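Zonoto Owner Support
Ticket: Plorelness countertop grain mill, grinding noise and stalling
Status: Waiting on customer
Category: Gearbox / drive

Opened by customer, Saturday, 8:41 am

Hello, and thank you in advance for reading all of this. I have had my Plorelness mill for a good while now and I use it nearly every weekend, mostly for rye and a little buckwheat. Last month it began making a noise on startup, a kind of dry ticking, and then it would settle down and run fine. This morning it ticked, settled, and then stopped dead with the hopper half full. The motor still hums when I flip the switch but the stone doesn't turn. I let it cool for 40 minutes and tried again with nothing in it. Same hum, same nothing.

I have not dropped it, and I have not run anything oily through it (I read the warning about flax). I'd rather fix it than replace it if you think there's any hope.

Ha-rang Yang

Reply from support, 9:26 am

Good morning Ha-rang, and thank you for such a clear write-up – it makes my side of things so much easier. A motor that hums while the stone stays put usually points to the reduction gears under the stone housing, or to the spacer plate that keeps them at the right height. Less often it's the drive pin.

Before anything else, please unplug the mill and leave it unplugged. Then lift off the hopper, take out the four housing screws, and raise the housing straight up. You'll find three small metal gears and one white ring-shaped plate. They all lift out by hand. If one of them fights you, stop there and write to me, and please don't pry with a screwdriver.

Lay them flat on something dark with decent light. Silver teeth are awfully hard to inspect on a pale counter, and I've squinted at enough of them to say so with feeling!

Customer, 10:50 am

Okay, everything is out. The last gear needed a bit of wiggling but it came. There was a lot of old flour packed underneath, more than I'd like to admit to. I brushed the parts off with a dry toothbrush and I haven't used any water. I looked at the teeth and can't find one that's broken, but I don't really know what worn looks like. They look like gears to me.

Also, my sister wants me to ask whether cooking oil would do for putting it back together. I told her I was fairly sure it would not.

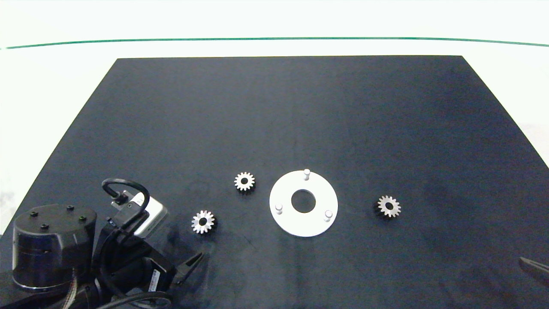

Ha-neul Myung
Bench technician, small appliances

Three silver gears and the white plate, laid flat on a dark top, are what I like to have in front of me at this stage. With the teeth bright against the dark like that, it's much easier to follow the rim of each gear around. All three are close to the same size, so for your own parts, please keep track of which post each one came from. A scrap of masking tape on the housing beside each post works nicely.

Now for what worn means. Hold a gear up and turn it slowly under a lamp. A good tooth has the same shape on both sides. A worn one leans, like a little shark fin, and you can often feel it with a fingernail before you can see it. Check the bore as well. Slide the gear back on its post and rock it gently. A tiny bit of play is fine, but if it tips enough to touch its neighbor at an angle, that gear is done.

The plate deserves the same attention. Set it on a glass baking dish and press around the rim. If it rocks, it has warped, and a warped plate lets the gears ride up out of mesh when the load gets heavy. That would fit the ticking you described.

Your sister is a brave woman, but you're right about the oil. Cooking oil turns to varnish in there. Use a food-safe grease, a smear the size of a grain of rice on each post, and leave the teeth dry.

If everything passes, put it back together and turn the stone by hand for a few full turns before you plug it in. Let me know what the plate does on the glass, and I'll set aside a drive kit in the meantime.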